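How I Set Up a Little Watch Band Station on My Desk

Posted 27 Dec 2023

I have one watch and far too many straps. It started with a soft dark red one I bought for a wedding, then a plain black for work, then a canvas thing for walking the dog, and before long there was a shoebox in my closet with bands in it tangled up like headphone cords. Every time I wanted to switch I had to dump the whole box on the bed. So I mostly didn't switch!

This is the setup I ended up with. It took me one evening, most of which went on waiting for rubber feet to stick.

What you'll need

A small metal rack with a slotted top edge, the kind sold for sorting cables or hanging test leads
Stick-on rubber feet
A soft cloth, plus a second one you don't mind getting dirty
A little dish soap
A spring bar tool if your bands use pins (skip it if yours slide or click in)
A clear patch of tabletop near a window

My rack came from the Lurnidero clearance page and I paid $18 for it. Praltari has a nicer looking one with a wood base, but the slots are cut too wide and thin straps fall right through, so I sent that back. If you're shopping, look for narrow slots and a base that sits flat. Height matters too. You want the straps to hang without the tips bunching up on the table.

Step 1. Clear more space than you think

I first tried to squeeze the whole business in beside my keyboard and it drove me nuts. Pins roll. Straps slide. Now I use the light tan table by the window, and I take everything off it first (coffee included, ask me how I learned that one). Good daylight makes a huge difference when you're poking at tiny catches on the back of a watch.

Step 2. Fix up the rack

Run your finger along the slots before you hang anything. Cheap sheet metal can have burrs on it, and a burr will chew up silicone or leather in no time. Mine had a couple of rough spots so I went over them with a nail file, wiped the dust off and stuck the rubber feet underneath. Press each foot down hard and leave the rack alone for 20 minutes. I didn't, the first time, and one foot wandered off sideways.

Step 3. Clean the bands

Silicone and rubber ones get a drop of dish soap, warm water, and a rinse. Leather only gets a barely damp cloth and then air. Fabric ones I wash by hand and squeeze in a towel. Let all of them dry completely before they go up. The shoebox had left mine smelling a bit like old sneakers, so this was overdue, and I won't tell you what color the water was.

Step 4. Hang them up

Start with the skinniest bands. Slide the strap into a slot from the front, a little way down from the end, and let the rest drop. If it slips, move it along until the thicker part catches. Buckle halves and hole halves of the same strap go next to each other, otherwise you'll be hunting for the other half at seven in the morning.

They don't need to hang perfectly straight. I spent ages fussing over that and then gave up, and they're fine with a bit of a lean.

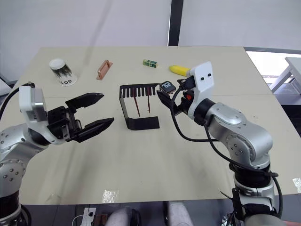
Two thin dark red strips on the black rack, with the small square device up beside it.

Leave some empty slots. I know it's tempting to fill every one, but you need room to get your fingers in, and you will buy more straps. I have 374 saved on my Hollis wish list right now, which is a sickness.

Step 5. Swap the band

Lay the soft cloth flat in front of the rack and take your watch off the charger. Put it face down on the cloth. For the slide-in type, hold the release on the back and push the band out sideways. For pins, hook the tool behind the shoulder of the spring bar and pull in gently toward the middle of the strap. Keep a fingertip over the end of the pin while you do it! They fly. I've got one living somewhere behind the radiator.

Take the new band off the rack, check which half goes at the top (buckle side, on most of mine) and fit it. Then give each half a decent tug before you put it on your wrist. If there's any wiggle, take it out and do it over. I skipped the tug once in a parking lot and had to crawl under a car.

The old band goes back into the slot the new one came out of. That's the bit that keeps the whole thing tidy.

A few things people have asked me

Does the metal mark the straps? Not so far on silicone. On pale leather I'd line the slot with a scrap of felt. I use the Irkenska self-adhesive kind, cut into slivers.

Can heavy bands go on it? Steel link bracelets, no. They pull the rack forward. Mine live in a drawer in a sock, very glamorous.

What about sun? My window gets it pretty strong in the afternoon and I noticed a canvas strap fading on one side by February last year, back when I kept it on the sill. I'd set the rack a bit back from the glass and turn the bands around now and then.

Do you need to charge the watch there too? You can. I tried a charging puck next to the rack and the cord kept snagging on the straps, so the charger went back to the nightstand.

Next up I want to make a tiny tray for the spring bars, probably out of a jar lid. If it works I'll add it here.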